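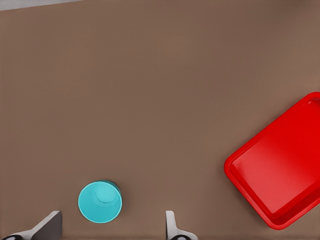
Course Handouts / Mobile Systems / Unit 4

Unit 4: How an update gets onto a phone, and how it gets back off

Reading for this unit is the Sultico case packet. Bring it on Sunday, in whatever format you can open without asking me for the password. The lab opens at 9:00, and the lab Wi-Fi wakes up some time after that.

Most people meet a system update as a small red badge and a vague promise of "improvements." By the time the badge shows up, the update has been built, signed, cut into pieces and copied to servers on several continents. Your job in this unit is to know what those steps are and which of them can ruin a weekend.

Full images and deltas

A full image is the whole operating system in one file. A delta holds only what changed between one named version and another. In the Sultico packet the full image is 3182 MB and the delta from the previous release is 471 MB. Everyone looks at those two figures and picks the delta, and for most phones that's the right pick.

The catch is that a delta assumes the phone is in exactly the state the vendor expects. If a single system file has been altered, the patch has nothing sound to apply itself to. A well-behaved updater checks first, finds the mismatch and quietly fetches the full image. A badly behaved one finds out halfway through. Sultico's early updater was of the second kind, and the packet includes some of the customer mail. I've left the spelling as it was. 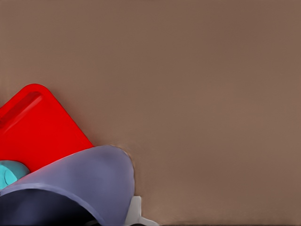

Can a phone install a delta if it has skipped a release?

Only if the vendor built a delta for that particular jump. Deltas are made in pairs, from one version to one other version, so a phone that sat in a drawer all spring will usually be sent the full image.

Signing

Every update package carries a signature, and the phone checks it against a key it already trusts. Be clear about what this proves. It proves that the package came from whoever holds the private key and hasn't been changed since. It says nothing about whether the package is any good. Some of the worst updates ever shipped were beautifully signed.

Many vendors also have the phone ask a server for permission at install time. While the server says yes to the older version, you can go back. Once it stops, you can't, even if you saved the file. Students who tell me they "kept a copy just in case" are invited to reread this paragraph.

Two slots

Older phones rebooted into a recovery system and overwrote the live one while you watched a progress bar lie to you. Newer designs often keep two copies of the system partition, called slot A and slot B. The phone runs from A while the update is written to B. On restart it switches.
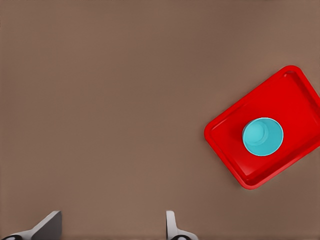 If B fails to start after a set number of tries, the bootloader goes back to A and the owner may never learn that anything happened. The price is storage, and marketing departments feel that price keenly. Dirnport, the second device in your packet, uses a compressed layout to win some of it back, at the cost of a slower install.

Note that user data normally lives outside both slots. If a new system converts the data to a new format on first start, falling back to A can leave an old system staring at a database it doesn't understand. Fallback has to happen before that conversion — a point worth writing in the margin, as it has a way of appearing on the midterm.

Staged rollout

No sane vendor sends a release to every phone at once. In the Kirdale exercise you start at 15 percent of devices, watch the crash reports, then move to 90 percent and finally to everyone. You'll decide when to pause. Pausing stops new phones from getting the update; it does nothing for those that already have it.
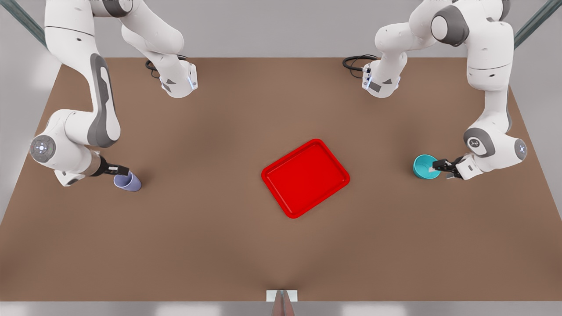

Before the lab

Read the packet through the end of the Dirnport section. Skip the appendix unless you enjoy partition tables.

Charge the test phone. The updater refuses to start on a low battery, and it's right to.

Write down the build number before you touch anything. "The old one" isn't a build number.

Lab reports go in the Szczepańska folder on the course drive, one file per pair. Late reports are accepted until the folder locks, and I don't have the key to that one either.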